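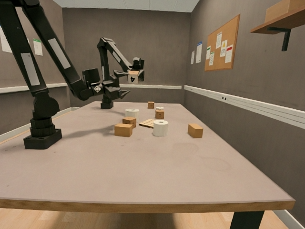
I've packed boxes for a living for most of my adult life, first at Hotmont and now at Enorach, so when management told us in March that two arms were coming to the packing table, I had opinions before they'd finished the sentence. I've still got opinions. They're just different ones now.

The first thing I'd like to say to anybody whose shop is about to do this is go look at the simulation. Ours was up on a monitor in the break room for weeks, two black arms on one side of a long table, little brown boxes, white rolls, a tiny pallet, even a cork board on the wall with papers pinned to it. Somebody put real love into that cork board! And there wasn't a person anywhere in it. I don't think that was meant as a message, but boy did people read it as one.

Begoñe Quintana, our shift lead, asked the Dendetti people where we were supposed to stand. Good question, and it took them until the following Tuesday to come back with a drawing.

So what changed? The lifting and turning, mostly. We do 1,280 small boxes on a decent day and my wrists used to know about every one of them. The arms take a big share of that now, and I go home and can open a jar. I'm not going to pretend I miss it.

What I do miss is the talking. You can pack and gab at the same time, we did it for years, and you can't really do that when your job is watching a screen and stepping in when a box lands crooked. It's quieter work and it's more tiring in the head than I expected. Maximiliano Soler used to train every new hire by standing next to them for 2 weeks. Now they get 30 minutes with a tablet, and they don't know how a bad box feels in the hand - why would they, they've hardly held any.

That's my real gripe. The company saved our joints and kept the savings. Nobody was let go, fine, I give them credit, but our pay didn't move and three of us are doing what I'd call technician work on packer wages. Over at Arrieta they bumped the rate by 70 cents an hour when the arms came in. It's not a fortune - it's a start, and it tells people they've learned something worth paying for.

I'd also put the packers in the room when the next simulation gets built. Begoñe has asked for that in writing and she's still waiting to hear.

We use cookies to improve your experience on this site. Accept all | Manage preferences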